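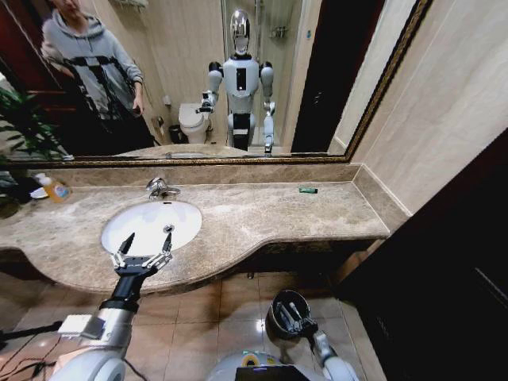 Banheiro de hóspedes, casa da Malard - vistoria de outubro

Espelho grande: OK. Forcei a moldura dos dois lados e não mexeu nada.
Bancada de mármore: OK, sem quinas vivas. Só cuidado com a curva da frente, bati o quadril nela de novo!
Torneira: OK, monocomando sem folga.
Sabonete líquido: OK, mas eu deixaria mais longe da planta - as folhas já passam por cima do canto.
Tomada: PENDENTE. O teste de DR demorou, refaço às 15h45.
Box de vidro: OK, dobradiças apertadas (4 parafusos).
Piso: ATENÇÃO. Liso demais para o meu gosto, pedi à Jastus um tapete antiderrapante de 70 cm.
Lixeira ao lado do vaso: OK.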